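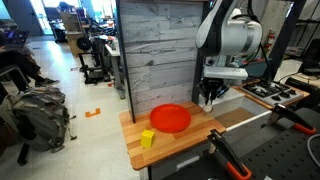

Operador(a) de teleoperação para recolha de demonstrações de manipulação
Pluvotia — equipa de dados, laboratório Haslam
Referência interna: Lornano

Função

A Pluvotia procura operadores para a recolha de demonstrações destinadas ao treino de políticas de manipulação por imitação. O trabalho consiste em teleoperar um braço robótico com pinça de dois dedos sobre uma bancada, executando tarefas curtas com objetos domésticos e blocos: pegar, pousar, empurrar, empilhar, colocar um cubo num prato. Cada execução é gravada como um episódio e anotada no final.

Vagas: 3
Duração do contrato: 6 meses, renovável
Regime: presencial, tempo parcial, turnos de manhã ou de tarde
Início: setembro

Tarefas

Preparar a bancada segundo a ficha do dia e variar a posição inicial dos objetos entre episódios.
Executar a tarefa pedida a velocidade constante, sem pausas longas a meio do movimento.
Classificar cada episódio como completo, falhado ou recuperado. Os episódios falhados são conservados e devem ser anotados com o mesmo cuidado.
Escrever a instrução em linguagem natural correspondente a cada episódio, em português e em inglês.
Registar colisões, perdas de preensão e desvios de calibração na ferramenta Privura.

Cada operador entrega 400 episódios válidos por mês. Um episódio é válido quando tem vídeo completo, trajetória sincronizada e instrução associada. Os episódios rejeitados na revisão por falha do equipamento não são descontados.

Requisitos

Boa coordenação motora e visão normal ou corrigida.
Capacidade de manter atenção em tarefas repetitivas.
Português fluente e inglês escrito suficiente para frases descritivas curtas.
Não é exigida experiência em robótica. Experiência prévia com teleoperação, anotação de dados ou montagem de precisão é valorizada.

Formação e segurança

A formação inicial é remunerada e fica a cargo de Alper Karakaya. Inclui paragem de emergência, limites da área de trabalho e critérios de anotação. Durante o movimento do braço, as mãos ficam fora da bancada — a regra aplica-se também à reposição dos objetos, que só se faz com o braço parado.

Candidatura

Enviar currículo e disponibilidade horária a Hayley Hartley, através do formulário da página de recrutamento, indicando a referência Lornano. Os candidatos selecionados fazem uma sessão prática no laboratório, acompanhada por Sheila Catterall. As sessões começam às 9h30 ou às 14h00. Não é necessário preparar nada — o posto é explicado no local.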